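Where Do the Bubbles in Ginger Beer Come From?

Have you ever opened a bottle of ginger beer and heard that lovely hissing sound? Psssssht! Then up come the bubbles, hundreds and hundreds of them, tickling your nose when you lean in for a sip. Today we're going to find out how they got into the bottle, and to do that we need to meet a very small helper indeed.

The helper is called yeast. Yeast is alive, though it isn't an animal and it isn't a plant. It's a kind of fungus, so it's a cousin of the mushrooms you might have had on toast (a very, very distant cousin). One speck of yeast is so tiny that you'd need a microscope to see it properly. The dried yeast in your pantry looks like little tan crumbs, and every one of those crumbs is a great big crowd of yeasts all huddled together, fast asleep.

What wakes them up? Warm water and something sweet to eat! Yeast loves sugar just as much as you do, and probably more. When it gobbles sugar it gives off a gas called carbon dioxide, the same gas that you breathe out. This gobbling has a proper name, and it's a good one to say out loud: fermentation. Fur-men-TAY-shun.

Now, if you leave the lid off, the gas floats away into the room and you never see it again. But if you put the lid on tight, the gas has nowhere to go. It squashes itself into the drink and hides there, quiet as anything. Then you twist off the cap, the squashing stops, and out it all rushes. Those are your bubbles!

People have been using this trick for a very long time. Brewers use it to make beer for grown-ups, bakers use it to puff up bread, and families in lots of places have made old-fashioned ginger beer in the kitchen with ginger, lemon, sugar, water and a pinch of yeast. Yeast makes a little alcohol while it works as well, so home-made ginger beer is something to ask a grown-up about before you taste it. The soft drink kind from the supermarket usually gets its bubbles from a machine that pushes the gas straight in.
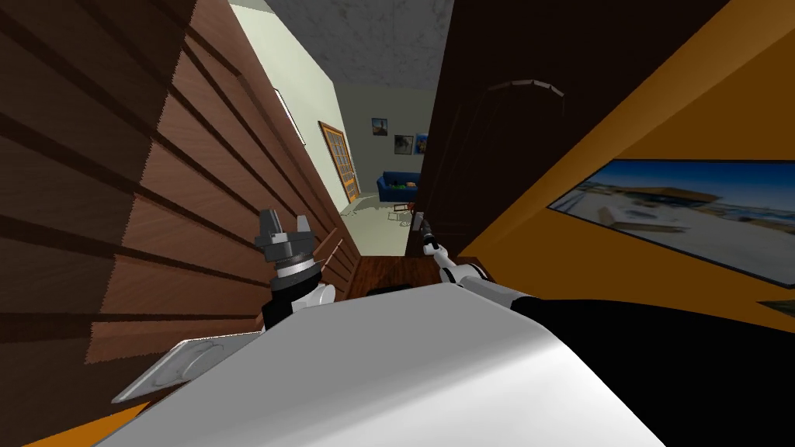 Yeast is rather fussy about where it lives. If it gets too cold it goes back to sleep, and if it gets too hot it dies, poor thing. That's why a brewer thinks so hard about which room to use, and why your grandparents may have had one special spot in the house for their bottles. A nice dim corner, somewhere near a tall dark brown door or cupboard like the one on the right, would do very well, so long as the sun never came round to warm it up. Colour doesn't matter to yeast at all, so an orange wall is as good as a white one.

Would you like to see yeast at work? Ask a grown-up to help you with this one. You'll need an empty plastic bottle, a balloon, 2 teaspoons of dried yeast, 2 teaspoons of sugar and some warm water (warm like a bath, please, never hot).

Tip the yeast and sugar into the bottle, pour in enough warm water to fill it a third of the way, and give it a gentle swirl. Stretch the balloon over the top. Then go and play for a while, and come back and have a look. The balloon should be standing up, all by itself! Don't drink what's in the bottle, though. It tastes dreadful, and it's only for looking at.

When you've finished, take the balloon off and have a sniff. Does it remind you of anything? Lots of children say it smells like fresh bread.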